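What do you do with the bits nobody in the house can identify?

Posted by Elibariki Athumani in Home and Storage

We moved to Itbridge in March and I am still unpacking, or more accurately I am still moving boxes from one room to another and calling it unpacking. The furniture is in, the books are in, and the kitchen works if you don't need a colander. What remains is The Bits. Every house has them. Pegs, stoppers, ends of things, feet off other things, a key to a door we no longer own.

My wife's position is that anything without a name goes in the bin. Mine is that the moment it does, a chair will fall over. We have form here. In the last place I threw out a perfectly mysterious bracket and the Grota bookcase has leaned like a drunk uncle ever since.

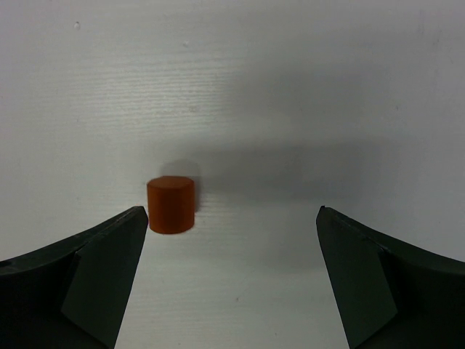

Small orange-brown cylinder. Suggestions welcome.

What I'd like is a system. Do you sort by size, by material, by the room it turned up in? How long do you keep something before you admit defeat? I have tried a single large tub, and it has become a place where I go to feel bad. I've also got a Saturday free, which won't happen again this year, so I'd like to use it properly.

Something with a lid would help, as the cat regards open storage as a buffet.

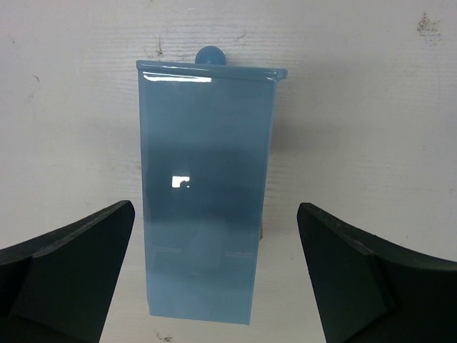
pottingshed_pat

Sort by room it was found in and ignore the rest. Material is a trap. You'll spend the whole morning deciding whether a curtain hook is metal with plastic on it or plastic with metal in it, and you'll still have a curtain hook.

What worked for us was 3 tubs: things that came off furniture, things that came out of walls, and things I refuse to discuss. Write the month on a bit of masking tape and stick it to the lid. After a year the third tub goes, unopened. Do not open it. I opened it once and kept 30 items.

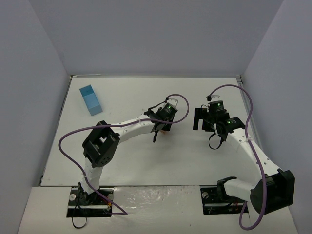
The wall tub you can be fairly brutal with as well. If you've moved house, those plugs and screws came out of somebody else's walls now, and they've presumably filled the holes. Furniture bits are worth hanging on to until every chair in the place has been sat on by your heaviest relative.

And prop up the bookcase with folded card. Ours is on its second beer mat and will see us out.

Seidel40

bin it

life is short

marrowfat

I wouldn't bin it yet, whatever the gentleman above says. Before you sort anything, walk round with a torch and look underneath whatever you own. Tables, beds, the lot. You're looking for empty holes, and when you find one, take a photo and put a sticker next to it. I did our whole flat in an evening and matched up most of a wardrobe, plus two feet for a sofa we'd been describing to guests as "low-slung".
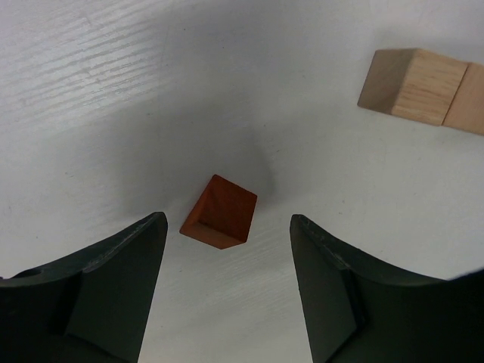 Anything left after that, give to a child or to whoever you know with a lathe. Offcuts and pegs are valued currency with both. My brother-in-law in Grendska has a whole shelf of other people's leftovers and will talk you through it at length, so perhaps post yours.

One practical thing: don't keep the tubs in the loft. If you have to fetch a ladder to put away a peg, the peg will live on the windowsill until one of you dies. Ours are at the bottom of the hall cupboard behind the hoover, and I've only fallen over them twice.

Let us know about the key. I have one too.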